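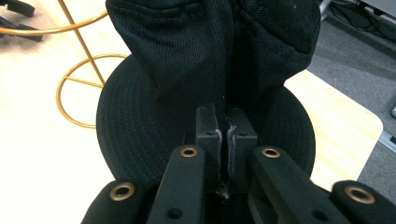 Hat drive at the Jorcombe library gets a second week
12 December 2024

If you've been meaning to clear out your closet, you just got a little more time! The winter hat drive at the Jorcombe library was supposed to wrap up this weekend, but the boxes are staying by the front desk for one more week. I stopped in this morning to drop off two of my own (a bobble hat I never liked and a sun hat I bought in July and wore once) and ended up staying to help sort.

The count when I left was 739 hats, which is already way past last year's 497. Most of them are knit, as you'd expect, but there's a good run of cloth hats too. My favorite was a black twill one with a soft crown and a wide round brim, stitched all the way around in rings, the kind of hat my aunt used to wear to everything. I had it in my hands a lot longer than I needed to.

Myrtle Tillman is running the sorting table again and she has opinions about brims. "Please don't fold them in half to fit them in a grocery bag," she told me. "The crown can squash, I don't mind that, but lay the brim flat." She also asked that everything come in clean, with pockets and linings checked. Last week she found a set of house keys tucked in an earflap, and they're still at the desk if they're yours.

Kids' sizes are what they need most right now, along with anything that covers the ears. Baseball caps are fine but they have plenty.

Demetrius Hutchins is driving the first load over to the Lyons Street shelter on Friday, and the rest will go to Pokgate once the drive closes. He could use a second pair of hands for the loading, so if you're free after lunch, come around to the side door and bring gloves, it's cold back there.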